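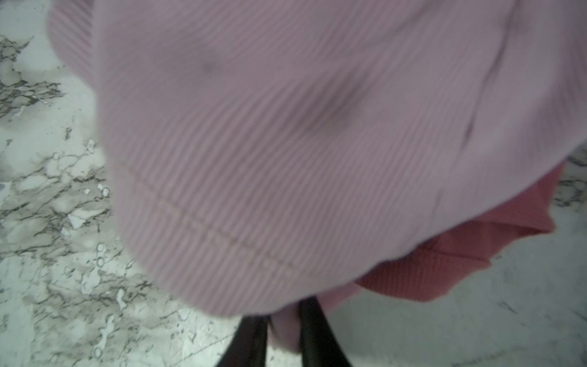 Roboterarme am Falztisch: Wie Stückleistung, Einarbeitung und Pausen regeln?

Lesezeit: 7 Minuten

faltkante_sued

Ich leite die Endbearbeitung in einem Betrieb für Retourenaufbereitung (Bekleidung, überwiegend gestrickte und gerippte Ware). Die Abteilung besteht aus 14 Personen im Zweischichtbetrieb. Tätigkeiten bisher: Ware aus dem Behälter nehmen, vereinzeln, auf dem Tisch auslegen, auf Flecken und offene Nähte prüfen, falten, in Beutel geben, etikettieren. Stückzahl im Wochenmittel zuletzt 2140 pro Schicht, über alle Tische gerechnet.

Seit Juli laufen zwei Tische mit Armen vom Typ Clellum. Die Arme übernehmen das Vereinzeln und das Auslegen. Prüfen, Falten und Verpacken bleiben bei den Beschäftigten. Die Aufträge kommen weiterhin aus Dremum, dort wird auch jeder Vorgang mit Zeitstempel gebucht.

Folgende Punkte sind ungeklärt:

1. Die Leistungszulage wird nach gebuchten Stück pro Person berechnet. An den beiden Tischen mit Arm bestimmt der Arm den Takt. Bei gerippter Ware greift er häufiger nach, bei glatter seltener. Wer an diesen Tischen eingeteilt ist, kommt je nach Warenart auf völlig unterschiedliche Werte, ohne selbst etwas daran ändern zu können.

2. Störungen werden derzeit von der Person am Tisch behoben (Ware herausnehmen, neu vorlegen, quittieren). In Dremum gibt es dafür keine Buchungsart. Die Zeit läuft auf den letzten offenen Artikel auf.

3. Die Arbeitsanweisung stammt aus der Zeit vor der Umstellung. Sie beschreibt das Auslegen von Hand und sonst nichts.

4. Einarbeitung: Der Lieferant hat eine Unterweisung durchgeführt, die Frühschicht war vollständig dabei, die Spätschicht nur zum Teil.

Ein Betriebsrat ist vorhanden und wurde vor der Inbetriebnahme informiert. Eine schriftliche Vereinbarung gibt es nicht. Gesucht sind Erfahrungen aus vergleichbaren Betrieben, vor allem zu Punkt 1 und 2. Allgemeine Aussagen, ob Automatisierung gut oder schlecht ist, helfen mir nicht weiter.

taktzeit_und_rest

Wir haben am Standort Costa eine ähnliche Umstellung hinter uns, Monwood als Dienstleister für Kaufhausretouren. Ich gehe nach der Nummerierung der Fragestellung vor, fasse aber 1 und 2 zusammen. Sie lassen sich getrennt nicht lösen.

Zulage und Störzeiten

Eine Zulage nach Einzelstück setzt voraus, dass die Menge von der Person beeinflussbar ist. Sobald ein vorgelagerter Schritt maschinell getaktet wird, ist das nur noch eingeschränkt der Fall. Bei uns wurden die Tische mit Arm für die Dauer der Anlaufphase aus der Einzelabrechnung genommen. Die dort eingeteilten Beschäftigten erhielten den eigenen Durchschnitt der letzten Abrechnungsperiode vor der Umstellung. Das ist buchhalterisch unauffällig und lässt sich in der Lohnabrechnung als Festbetrag abbilden.

Danach Wechsel auf eine Gruppenzulage. Bezugsgröße ist der Durchsatz der gesamten Schicht, gewichtet nach Warengruppe. Die Gewichtung ist der eigentliche Aufwand. Wir haben vier Gruppen gebildet:

- glatte Webware
- Feinstrick
- gerippte und stark dehnbare Ware
- mehrlagige Teile und Teile mit losen Bändern

Die dritte Gruppe macht erfahrungsgemäß die meisten Schwierigkeiten. Der Greifer fasst eine Falte, und eine zweite Lage kommt mit oder bleibt darunter liegen. Welches Teil oben liegt, muss dann von Hand geklärt werden. Liegen zwei Teile übereinander, buchen wir das als Störung, auch wenn der Arm selbst keine meldet. Ohne diese Festlegung verschwindet der Aufwand in der Stückzeit der Person am Tisch.

Für Dremum gilt: Eine neue Buchungsart kann der Mandantenadministrator anlegen, in unserer Installation jedenfalls ohne Programmierung. Wir verwenden drei Schlüssel, einen für Doppelgriff, einen für Nachlegen und einen für Stillstand. Ein vierter Schlüssel „Sonstiges“ wurde nach kurzer Zeit wieder gelöscht, er enthielt am Ende die Hälfte der Buchungen.

Auswertung nur auf Tischebene. Der Personenbezug wird beim Export entfernt. Das war die Bedingung des Betriebsrats und hat die Buchungsdisziplin verbessert. Solange der Name am Störfall hing, wurden kurze Störungen schlicht nicht gebucht.

Arbeitsanweisung

Alte Anweisung außer Kraft setzen, bevor die neue fertig ist. Übergangsweise reicht ein Blatt am Tisch mit vier Angaben: wer den Arm anhält, wer ihn wieder freigibt, was in den Greifbereich gelangen darf, wohin aussortierte Ware kommt. Der zweite Punkt wird gern vergessen. Bei uns gab es Fälle, in denen eine Person den Arm angehalten und eine andere ihn freigegeben hat, ohne dass die erste die Hände vom Tisch hatte. Seitdem gibt immer frei, wer angehalten hat. Bei Schichtwechsel wird die Freigabe übergeben und im Schichtbuch eingetragen.

Einarbeitung

Die Unterweisung muss für die fehlenden Personen der Spätschicht nachgeholt werden, mit Unterschrift. Bis dahin keine Einteilung an den beiden Tischen. Die Unterweisung durch den Lieferanten deckt außerdem nur die Bedienung ab. Die Gefährdungen am konkreten Arbeitsplatz (Platzierung des Tisches, Laufwege, Beleuchtung) muss der Arbeitgeber selbst beurteilen und unterweisen.

Nach der Unterweisung hat sich bei uns eine Begleitphase von 14 Tagen bewährt, in der immer eine bereits eingearbeitete Person am Nachbartisch steht. Kürzer haben wir es versucht, die Anzahl der Rückfragen an die Schichtleitung war zu hoch.

oberkante_tisch

Ergänzend zum Arbeitsplatz selbst, dazu steht bisher wenig. Ich komme aus der Instandhaltung, zu Lohnfragen kann ich nichts beitragen.

Die Störungen hängen zu einem erheblichen Teil an der Tischumgebung. Bevor eine Gewichtung nach Warengruppen verhandelt wird, sollte geprüft werden, welcher Anteil überhaupt auf die Ware zurückgeht. Unsere Punkte dazu:

Untergrund. Gemusterte Tischflächen mit Aderung sind für die Bilderkennung unter Umständen ungünstiger als einfarbige. Das lässt sich mit einer einfarbigen Unterlage und einem Vergleich über eine Schicht feststellen. Wir haben 400 Griffe je Untergrund mitgeschrieben, getrennt nach heller und dunkler Ware. Bei dunkler Ware war kein Unterschied erkennbar, bei heller schon.

Ränder. Wo die Tischfläche an eine Stellwand mit Stoffbespannung stößt, sind die Metallleisten zu beachten. Kritisch sind Absätze, Nuten und Winkel, an denen sich Strickware verhaken kann, vor allem in den Ecken. Abkleben mit Gewebeband ist eine Notlösung. Das Band löst sich an den Kanten, und anschließend hängt die Ware am Band. Besser die Ecke freihalten und den Ablagebereich des Arms in der Steuerung entsprechend verkleinern.

Hülle am Arm. Stoffhüllen über Unterarm und Handgelenk regelmäßig auf Sitz prüfen. Bauscht sich die Hülle in Richtung der Finger, gehört sie nachgezogen. In den Reinigungsplan aufnehmen, sonst fühlt sich weder Reinigung noch Instandhaltung zuständig.

Greiferfinger. Kontrolle auf Fusseln bei jedem Schichtbeginn, Arm dabei abgeschaltet. Dauert weniger als eine Minute. Muss als Arbeitszeit eingeplant und gebucht werden und darf nicht in die Umkleidezeit rutschen.

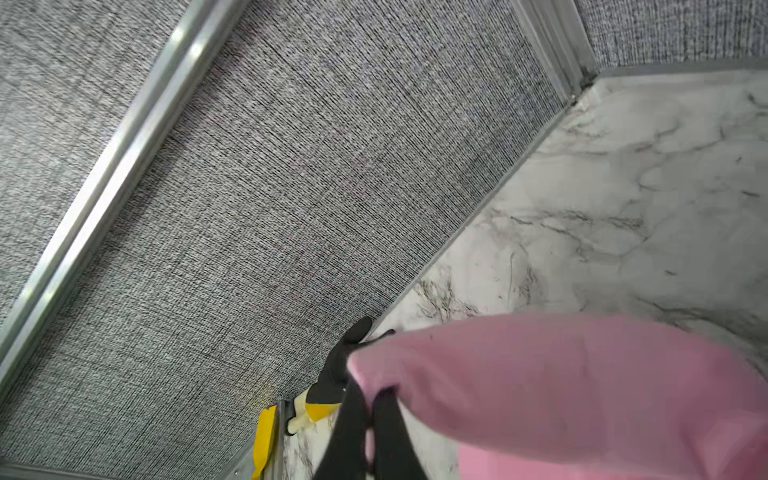
Zuständigkeiten bei Störungen

Was Beschäftigte am Tisch beheben dürfen und was nicht, sollte schriftlich abgegrenzt sein. Unsere Abgrenzung lautet:

Person am Tisch: Ware entnehmen, Ware neu vorlegen, Meldung quittieren, Arm anhalten.

Schichtleitung: wiederholte Störung am selben Tisch innerhalb einer Stunde, Wechsel der Warengruppe, Entscheidung über Handbetrieb.

Instandhaltung: alles, wofür eine Abdeckung, eine Hülle oder ein Finger gelöst werden muss. Ebenso jede Änderung des Ablagebereichs.

Für den Handbetrieb muss der Tisch ohne Umbau nutzbar bleiben. Der Arm wird in Parkstellung gefahren und gesichert, danach gilt der Tisch als normaler Falztisch. In diesem Zustand ist auch die frühere Einzelabrechnung wieder anwendbar, falls sie beibehalten wird.

Zur Rotation: Wir haben den Wechsel zwischen Tischen mit und ohne Arm zur Schichtmitte eingeführt. Der Grund war die Körperhaltung. Das Auslegen von Hand enthält viel Bewegung aus der Schulter, das reine Prüfen und Falten deutlich weniger, dafür steht man länger an derselben Stelle. Beschwerden über den unteren Rücken kamen erst nach der Umstellung. Eine Stehmatte hat etwas geholfen, der Wechsel mehr.

faltkante_sued

Danke, das ist verwertbar. Zwei Rückmeldungen.

Die Buchungsarten in Dremum sind beantragt, mit denselben drei Schlüsseln. Die Einteilung der Spätschicht habe ich bis zur Nachschulung geändert, sie findet am Mittwoch vor Schichtbeginn statt und wird als Arbeitszeit gerechnet.

Zur Gruppenzulage gibt es im Team Widerstand. Diejenigen mit bisher hohen Einzelwerten verlieren dabei, wenn die Bezugsgröße einfach der Durchschnitt ist. Wie wurde das in Costa gelöst?

taktzeit_und_rest

Mit einem persönlichen Ausgleichsbetrag in Höhe der Differenz zum alten Durchschnitt, befristet, in gleichen Schritten abgeschmolzen. Der Betrag steht als eigene Zeile auf der Abrechnung. Vollständig zufrieden war damit keine Seite. Zwei Beschäftigte haben sich in den Wareneingang versetzen lassen, wo weiterhin einzeln abgerechnet wird.

Vor der Unterschrift sollte der Betriebsrat die Gewichtung der Warengruppen an echten Daten nachrechnen können. Dafür den Export aus Dremum ohne Personenbezug bereitstellen, mindestens über einen vollen Monat mit gemischter Ware. Juli allein wäre bei uns nicht repräsentativ gewesen, im Sommer fehlt der schwere Strick fast vollständig.

palettenplatz

Bei uns lief das ohne Vereinbarung, ging auch. Pausen sind einfach so geblieben wie vorher. Arm aus, alle in die Pause, Arm wieder an.

oberkante_tisch

Das funktioniert bei gemeinsamer Pause. Bei versetzten Pausen muss festgelegt sein, ob der Arm weiter auslegt, wenn niemand prüft. Bei uns tut er das nicht. Sonst liegt nach der Pause ein Stapel auf dem Tisch, und die ersten Minuten gehen für das Auseinandernehmen drauf. Der Tisch wird mit Pausenbeginn angehalten, die Pausenzeit bleibt aus der Taktberechnung heraus.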